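Sorting tubes at a bench in Marero: an interview with Siwan Bevan

Siwan Bevan spent most of her working life keeping bottling machinery running. For the past year and a half she has been building a robot arm in the Skerkotent workshop in Marero, a shared space with a wood shop on the ground floor and benches for electronics upstairs. The arm is meant to take test tubes out of a cup and put them into a rack. It can do the first half of that on a good day.

The idea came from her brother-in-law, who keeps a seed collection and stores samples in glass tubes. "He was filling racks by hand every February and complaining about it," she says. "I said I could make something to do that. I thought it would take me one winter."

The first version used hobby servos and a frame cut from scrap aluminum. She threw out most of it. The servos held position well enough with nothing in the gripper, but the arm sagged when it reached out to full length. She replaced the shoulder and elbow motors, kept the base, and began printing her own fingers.

She is on version 7 of the fingers now. The early ones were short and blunt, which worked for blocks and bottle caps but knocked over anything standing close to what she wanted to pick up. The current pair is long and comes to a point, with a slot running along each one.

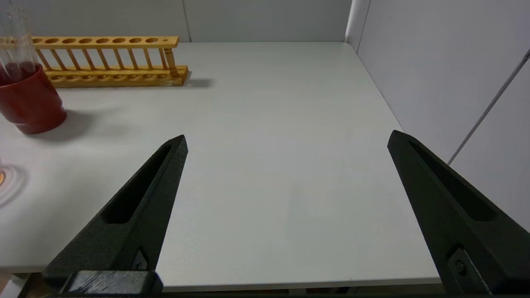
"The slot is there for two reasons," Bevan says. "It saves plastic, and it lets the finger bend a little. With the solid ones I was breaking glass. Now if I close too far, the finger gives before the tube does. Most of the time."

She keeps a notebook of broken tubes, with the date and the grip setting written next to each. Most of the entries come from the first two months. After that she practiced with cheaper tubes and lowered the motor current limit, and the entries get further apart.

The control software runs on a secondhand desktop computer under the stairs. Bevan had written ladder logic at work but had never trained a model. Tariq Soomro, another member of the workshop, helped her set it up. They started by moving the arm by hand through the whole task and recording the joint positions along with video from a camera on the wrist.

"I told her to record 50 and see what happened," Soomro says. "What happened was nothing useful. It went to the cup and stopped."

They now have 266 complete recordings. Bevan made nearly all of them herself, usually between six and eight in the evening, when the wood shop is quiet and the bench doesn't shake. She moves the rack and the cup a little between runs so that the arm doesn't learn one fixed position. A single training run goes for 3,000 steps, and she leaves it going overnight.

Glass has been harder than either of them expected. A clear tube on a pale table gives the camera very little to work with. They tried putting tape around the tops, which helped, but Bevan took it off again because her brother-in-law's tubes have no tape on them. "I don't want to build something that only works on my tubes," she says.

Lighting mattered more. They used to have one desk lamp, and the arm behaved differently depending on where someone had left it. Soomro put up white panels at the back and side of the bench and changed the lamp for a wide overhead light. Grasping improved that same week.

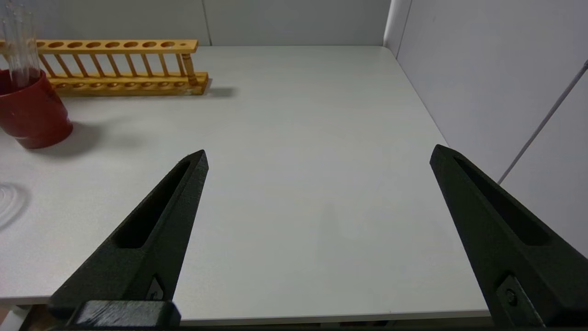 Placing is the part that still fails. The tube has to go through a hole in the upper bar of the rack and then sit in the recess underneath. If it's tilted, it catches on the edge of the hole and the arm keeps pushing. Bevan has written a check that stops the motors when the current climbs, so the arm now gives up and waits for her.

"Tariq thinks more recordings will fix it. I think it's the wrist," she says. "There's play in that joint. You can feel it if you hold the fingers and wiggle."

Soomro agrees that there is play in the wrist. He would still like more recordings.

The whole build has cost her a little under $4,000, counting the motors she no longer uses. She has ordered a new bearing for the wrist and plans to fit it when it arrives. If the placing gets better, she will take the arm to her brother-in-law's house and try it on his kitchen table, where the light comes from one window and the racks are a different size.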